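Still thinking about Stuvbridge

I have been home from Stuvbridge for long enough now that the laundry is done and the skis are back on their hooks, and I still catch myself looking out the kitchen window in the morning expecting to see the ridge. So I figured I'd better write the trip down before it all runs together with the other winters, which is what happened to me last year (I swear I skied somewhere good in April, and all I can tell you about it is that the soup was excellent).

For anyone who hasn't been, Stuvbridge is a small hill. It has 4 lifts, and one of those is a rope tow that mostly hauls little kids in very large helmets. You won't find a village with a fountain and a fudge shop. What you get is a gravel lot, a lodge with a wood stove, and a long, lovely, rolling north side that holds its snow for days after everyone else has gone back to scraping around on the hard stuff. I've been going on and off for years and I still get a little flutter when the road makes that last bend and the top of the Olmedo chair comes into view!

I went up with Purificación Carretero, who I've skied with since we were both terrible at it. She is no longer terrible at it. She drives, I bring the food, and we have the same argument every single time over whether to stop for coffee before the pass or after. (Before. It's always better before, and she knows it.) We got in after dark with a light snow coming down, the dry kind that squeaks under your boots, and went straight to bed like sensible people.

The first morning was gray and flat. You know that light where you can't tell a bump from a dip until your knees find out for you? We stuck to the trees off Olmedo, where there's at least something to look at, and did lap after lap on a run called Bakach. I love Bakach. It starts out narrow and a bit grumpy, with a couple of turns you have to make whether you feel like it or not, and then it opens up into a wide apron that drops you 300 feet to the cat track, and there was soft snow on every bit of it. My first run down was a mess. I was leaning back, I was thinking too hard, and I sat down in the middle of the apron and had to dig out a ski. By the third or fourth one my legs had remembered what they were for, and I was humming, which Purificación says I do when it's going well. I can't hear it myself.

Then came lunch, which I have strong feelings about. The chili in the lodge is fine, and the cornbread that comes with it is much better than fine, so what you want to do is order 2 pieces and share the chili. We sat by the stove with our boots unbuckled and dried our gloves on the bench and talked to a very nice man who had been skiing the hill since the old double chair was running. He told us the far side of Temel had been roped off while they waited for more cover, and that it might open the next day if the wind behaved itself.

The wind behaved itself! We woke up to blue sky and cold, proper cold, the kind where your nose hairs freeze on the way to the car. They dropped the rope on Temel in the middle of the morning and we happened to be standing right there, along with what felt like every other person in the county. I will not pretend I skied it beautifully. It's steeper than I remembered and there were a few rocks near the top that I went around very, very politely. But below that it was smooth and untouched and just deep enough to go quiet, and I came out at the bottom with snow down my collar and a grin I couldn't get rid of. We did it again. Then we did it again after that, and by then it was all chopped up and my thighs were shaking and it was still wonderful.

If you're thinking of going, a few things I'd pass along. Get to the lot early, as the lower one fills up and the walk from the overflow is no joke in ski boots. Bring cash for the rope tow end of things and for the hot chocolate window. Wear the warmer socks. And sort out your small stuff at home, before you leave. I always arrive with one glove liner and no lip balm, and I've promised myself that this is the winter I get organized.

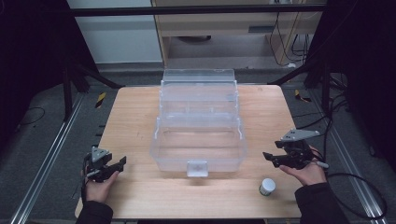 Clear plastic storage box with stepped trays on a light wood table.

Anyway, we drove home with the heater on high and the windows fogging, and stopped at the bakery on the far side of the pass, where I bought a loaf of rye and ate a good third of it before the highway. Purificación is already talking about going back, and she wants to try the long traverse out past Temel that I have been finding excuses not to do. I told her I'd think about it. I did 100 squats this week, spread out over several days and with a good deal of complaining, so I suppose I've already made up my mind.

I still owe a few of you replies from the last post, and I'll get to them this weekend. If any of you have been up since we were there, leave me a comment and tell me how Bakach is holding up.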